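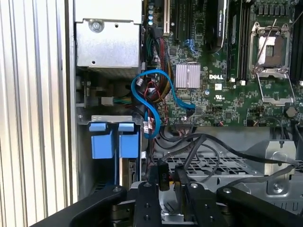

Dell tower, lid off. Socket open, drives in the blue carriers.

16 Aug 2023, bench 2

Strip-down of the old Dell tower for the Windotent parts shelf. Stellan wants us to take out everything we can use again before the case goes to the metal bin. I write down the state and the order of work, so that Dagný can continue when I am away next week.

The machine came down from the Hevier store room with tag 2807. According to the list it was in use at the drawing office until last year, and then it stood on a shelf. There is no note about a fault. I could not find who signed it out, and Gunvor will look in the older binder.

The side panel is in the rack behind me, with the tag number in pencil on the inside. Please don't mix it with the panel of 1009. They look the same but the latch is different, and Vilgot lost a good part of a morning on this in the spring.

State at the start of today:

CPU: not there. The socket is open and has no plastic cap on it. I asked Chrysoula if she took the processor for the Myklebust machine, but she says hers came from another tower. So in the list I wrote "CPU missing on arrival". I have ordered a bag of socket caps. Until they come, keep sleeves and fingers away from the socket, and don't lay screws on the board.

Graphics card: NVIDIA, black shroud, still in its slot. I leave it for last, for the simple reason that I don't like to pull it before I have read the manual about the slot latch. On the previous tower I pressed the latch too hard and it broke.

Coin cell: in its place on the board. It goes to the battery box and not to the parts shelf, also if it measures fine.
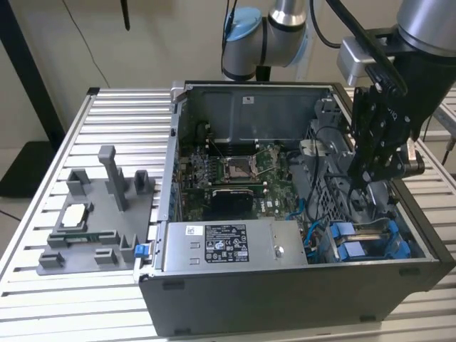
The case should lie flat on its side for all of this work, with the open side up. I tried the upright way on the last machine, and then you must hold the drive with one hand and look for the connector with the other. Lying down is better for the back also. The slots in the aluminum table are good for the feet of the lamp, but small screws fall into them. Use the magnetic tray! It was in the drawer under the bench 1 vise, I don't know why.

Power supply: we keep it if it passes the load test. Before testing, copy the ratings from the black label into the list, and also write the barcode number from the small sticker next to it. Last time we had two supplies with the same ratings, and afterwards we couldn't say which one had failed. The test load is in use by Gunvor until the end of the week, so this must wait.

Cables: the blue SATA ones we keep if the clips are whole. Pull on the plug, never on the cable. The black ones on the drive side are more in the way than I expected, and I think it is best to fold them back over the wall of the case and hold them there with a piece of tape before the carriers come out. Paper tape, please. The other kind leaves glue.
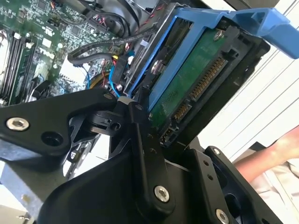
Drives: the blue carriers are in my opinion the best part of this design. You need no screwdriver to take a carrier out of the bay, only for taking the drive out of the carrier. Hold it by the blue plastic and stay off the circuit board on the underside. When you set it down, the board side goes up, on the foam mat. The gold contacts should be looked at with the loupe, and if there is dirt, use a dry brush first.

We decided with Stellan that the drives stay in their carriers on the shelf. They take more room this way, but loose carriers have a habit to disappear. I have 19 free places on the shelf, which is enough for this machine and the next ones from Hevier. No drive goes on the shelf before it is wiped. Vilgot has the wiping station at Buvcombe and takes a box there in September, so until then they are in the locked cabinet, each one with the tower tag.

Memory: not touched yet. When you open the white latches, open both ends before you lift. Antistatic bags are on the top shelf, the small size.

Open points for Dagný:
– ask Gunvor about the sign-out for 2807
– load test of the power supply, after the test load is free
– read the page on the slot latch, then take out the graphics card
– heatsink: I don't know yet if we keep it. Ask Stellan.
– the next tower is 3775, already under the bench, please don't start it before the shelf list is typed

Bench lamp blinks again when the table is moved. I tightened the plug, but I think it is the switch.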